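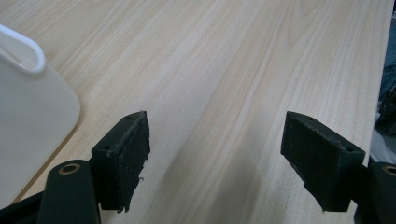

Jan 26, 2025
Notebook, dry goods storage, Tidgate

Continued from the shelf measurements. The lower shelf in the Viklund cupboard is fixed, so whatever stands there has to fit under it as it is. Torbjørn wants one white bin per shelf. Kerstin wants fewer bins and more things lying flat. Agreed to pack one bin on the table first and argue over it afterward.

Table wiped down and dried before starting. The finish is smooth enough that bags slide if you put them down near the edge, so keep them toward the middle.

Rules we are using for now:
- Bags with a label go in with the label facing the long side you look at from the door.
- Clear packaging with no label gets a strip of tape with the contents and the month.
- Anything with a handle stays out of the bins and stands on the floor of the cupboard.
- Nothing is folded over to make it fit. If it doesn't fit it goes on the upper shelf.

Packing the bin. The white one has rounded corners and a fairly low wall, which is good for seeing what is in it and less good for holding anything tall. Flat, stiff pieces want to go at the end, leaned against the short wall. Thin clear plastic should not go on the bottom. It disappears against the white and you only find it when you wash the bin. 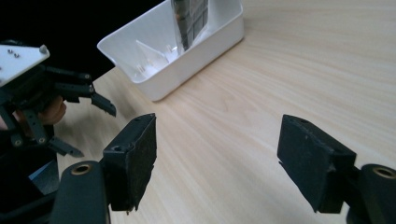 The long wall gives a little support but the middle of the bin has none, so tall bags need to start from one end and work inward. Tried to write down an order that doesn't depend on who is packing: end wall first, then the next item against that, then the loose small things last.

Kerstin asked if we should buy dividers. Fekia has a set with 2 cross pieces, but they are made for a deeper bin and would stick up above the rim. Left it. Cardboard would do the same job and we have plenty.

Dried spices. These are the items that started the whole thing, because the old system was a drawer and the bags ended up under each other. The sealed bags are packed dense and keep their shape lying down, so they could be filed flat in a stack. Against that, in a stack you see only the top one. The chili mix is easy to spot by the two red peppers on the label, but I can't read the rest of the label, and I would like a name in English on it before it goes away. Torbjørn will ask at the shop next time.

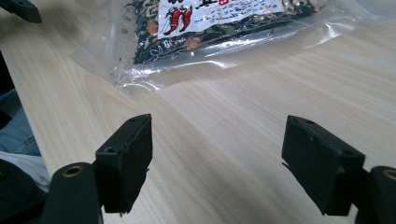

Once a bag like that is opened it should be clipped or moved to a jar. Kellus jars hold 100 g of most things if you tap them down. I would not tap down anything with whole dried chili in it. Seeds and herbs sink and the big pieces stay on top, so the first spoonful is different from the last. Shake before use and write that on the lid.

Spacing. Cupboard clearance above the lower shelf is 12 inches. Printed bags standing at the end of the bin come up over the rim, and how far depends on how full they are and whether the top is creased. Measure with the bag standing by itself, not pulled straight. Last May we measured with the bags held up and got a number that was no use.

Standing them at the right end seems better to me than the left. The cupboard door opens on that side and you get the top of the bag in your hand without moving the bin.
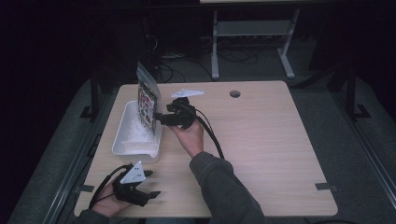
Still to do
- Check that the bin slides in with tall bags standing at the end. If the tops catch, lay them down and note which ones.
- Kerstin to cut cardboard for the middle. Same height as the wall, no higher.
- Tape and marker to stay in the cupboard, left side.
- Ask what is in the chili mix. Write it on the bag and in the list.
- Decide on the second shelf. Torbjørn still wants a bin there. I would leave it open until we have used the first one for 2 weeks.
- Copy the packing order onto a card for the inside of the door.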